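Open day at Durthorpe: 3,571 seats and one working hand dryer
5 min read

The queue for the Durthorpe stadium open day began at the wrong gate, moved to the right gate, and was then sent back to the wrong gate, which had been opened in the meantime. Good practice for match day, I suppose.

The new ground holds 3,571, a number our guide, Marina Sarantis, repeated until we all knew it by heart. The old one held more, if you counted the wall. Of those seats, 600 are set aside for visiting fans, and they get the afternoon sun straight in the eyes. Sarantis called this "a feature of the site."

We saw the press box (five chairs, four sockets), the physio room and a tunnel painted in the colors of Kouris, the sponsor until April. Trivo takes over after that. Nobody in our group could say what Trivo sells — Segundo Chambi, who coaches the under-12s, thought it might be flooring.

Then came the kit room, and Zoi Chatzigeorgiou, easily the best speaker of the day. She looks after 300 shirts and has strong views on grass stains, mostly about goalkeepers.
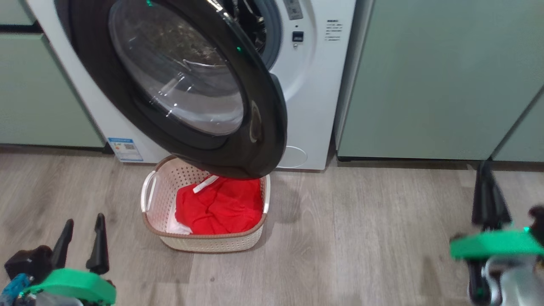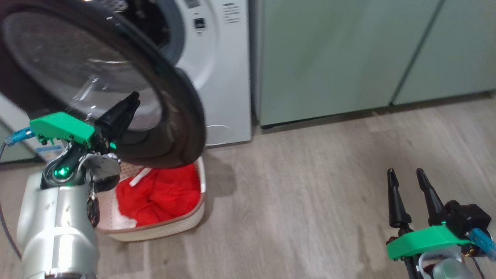

The tour ended in the boardroom with coffee and a question session. I asked about ticket prices and was told they were "under review." A man behind me asked about parking and was told to take the bus. The bus, when I went out to look for it, stops at the other gate.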